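January, after lunch

Sourdough notes, batch 2809 (the number is the flour lot, I have not baked that many loaves!)

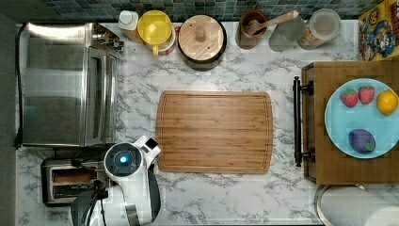 Crumb is still too tight and I'm now fairly sure it's the starter and has nothing to do with the flour. I fed Cerura last night with the Cludholm rye and she barely crept up the jar, while Stoltia, on plain white, had doubled before I'd finished my coffee. Both starters got the same water and the same shelf, so I'm blaming the rye, or possibly me for using it straight out of the cold pantry. I'd like to test slices from the two loaves toasted as well as plain, and a two-slice toaster suits that nicely, one slice of each going down together so they get the same time. Sølve wants to do it under the toaster oven's top element instead (he says you get a better read on the crust), but I've burned enough samples that way to be stubborn about it.

What I changed this time:

- Bulk rise cut by 30 minutes. The last dough was slack and sticking to everything.
- 3 sets of folds, wet hands, no extra flour on the board. I cheated once and dusted a little under the rye one.
- Salt went in late, after the first rest. Nicanor Escobar swears by this and I couldn't tell you if it does a thing.

The shaping went better than I deserved. The white dough held a proper round and even had a couple of those big lazy bubbles under the skin. The rye one spread like a pancake, so I tucked it into the smaller basket and hoped. Both went in the fridge overnight with a shower cap over the top (yes, still the hotel ones, we have a drawerful).

Smell this morning: Stoltia's loaf is yogurty and mild, Cerura's is sharper, a bit like cider. I like the sharp one, if only it would stand up!

Sølve, if you read this before I'm back, please don't feed Cerura the white flour to "cheer her up." I want 2 more rye feeds on her first, with the flour left out to warm, and then we'll try the Majali spelt in both jars. The scale is drifting again too, so tare it twice and write down what you get. New battery is on my list.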